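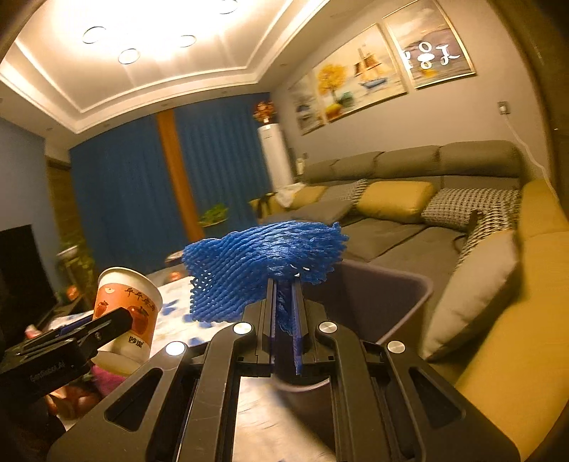
Blue foam mesh sleeve of the type used on single fruit.

Posting Jars of Preserves: Packing and Weighing

Last updated 10/01/2020

This page covers sending one or two glass jars of jam, chutney or pickle by parcel post. It assumes standard round jars with screw lids. Clip-top jars need a different inner box and are dealt with on a separate page.

What you need

One inner box, single wall
One outer box, double wall, at least 5 cm larger than the inner box in each direction
Foam mesh sleeves, two per jar
Crumpled paper or loose fill
Parcel tape, 48 mm or wider
Kitchen scales reading to 1 g

Checking the jar

Leave the jar for 18 hours after filling before you pack it. Press the centre of the lid. If it moves or clicks, the seal has not formed and the jar should not be posted. Wipe the thread and the shoulder with a damp cloth, then dry them. Run a strip of tape over the join between lid and glass, going once round and overlapping by 2 cm.

Put the jar in a sealed plastic bag. A leak inside the bag spoils one jar - a leak outside it softens the box, and the parcel may be stopped at the depot.

Sleeving

Pull the first sleeve up from the base and the second down from the lid, so that they overlap at the middle of the jar. Mesh sleeves stretch sideways and get shorter as they do so. On a wide jar the overlap may disappear; in that case wrap a third sleeve, slit along its length, round the middle and hold it with tape. Sleeves saved from shop fruit will do if the strands are unbroken.

Boxing

Stand the jars upright in the inner box with a card divider between them. Fill all gaps until nothing moves when the box is tilted. Close it and tape the centre seam only.

Put 5 cm of crumpled paper in the outer box and press it down. Set the inner box on it, fill the sides, then the top. The flaps should need slight pressure to close. Tape with the H pattern: centre seam first, then both end seams, top and bottom.

Weighing

Weigh the finished parcel, label included. My usual single-jar parcel in the Irner box comes to 946 g, against a limit of 1000 g for the lower rate from the Stevcombe counter. The Chung box is stiffer but heavier, and takes the same jar over the limit. If you are close, replace some of the paper with lighter fill. Do not leave out the divider.

Gokley collection point does not accept parcels containing glass.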